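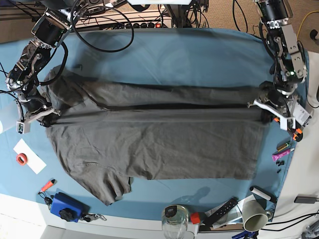
Gray shirt on the blue cloth, long sides already in toward the center.

Orkulent shirt folding set, README

Last touched 20 April 2018, Mattes Mühlbauer. Quick notes so people stop mailing me the same stuff. Will tidy up later.

What's in here

T-shirts being folded on a table. Short sleeves only for now, long sleeves are a separate folder (Mokis, not done). 300 folds total, 3745 stills pulled from them. Stills are in stills/, notes per fold in notes.csv, one line each.

The fold

Same one every time, or supposed to be:
- shirt flat, sideways on the cloth, collar to one end
- long sides in toward the middle
- sleeves tucked under, flat as you can get them
- in half, then in half again if its a big shirt
- smooth it, put it on the pile

Sleeves are where it goes wrong. Thin cotton bunches up at the sleeve hem and you get a lump through the whole stack. Marked "lump" in the notes column.

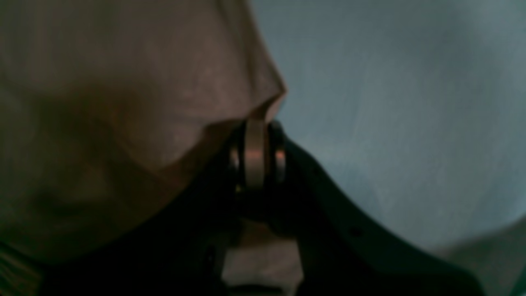
Close up, beige-pink cloth with soft folds. Dark and a bit out of focus.

Close ups

Expect a lot of these to be dim. I left them in. If you only want sharp ones filter on sharp=1, it was done by eye so dont trust it too much. Color is off in the dark ones too, don't use them for matching fabric.

Shirts

Mostly old ones from the Plernoston box, washed, not ironed. Ironed shirts fold too nicely and then nothing in here looks like real laundry. Sizes are in shirts.csv. Size column is what the label says, and the labels lie, so there is a measured width next to it in cm.

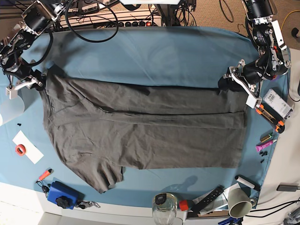 Gray was a pain to label. Creases on dark gray hardly show in some stills and the crease column is blank for those. Blank means I couldn't tell, it does not mean no crease. Please read that twice, 2 people got it wrong already.

Table

Cloth stays on the table, pulled flat between folds. It creeps when you tug a shirt across it, so wrinkles in the cloth are normal. Stuff gets left lying on the cloth, tape and so on. Not labeled, not going to be. 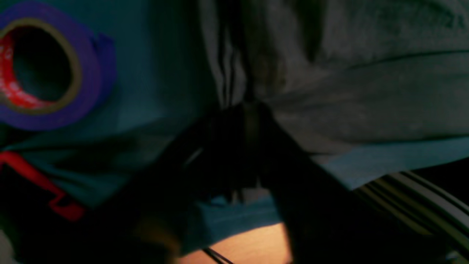 Purple tape roll, gray fabric with a long crease, teal-blue cloth bunched up next to it.

Known problems

- about 3 folds have the wrong shirt id, havent found them all
- "half" and "halves" both used in the fold column, same thing
- the Østergaard notes from December use inches. Convert before you merge
- file names with a space in them, sorry, rename script is in tools/

Todo

Towels. Long sleeves. Recheck the lump column agianst the stills.

Questions to Mattes, put the shirt id in the subject line.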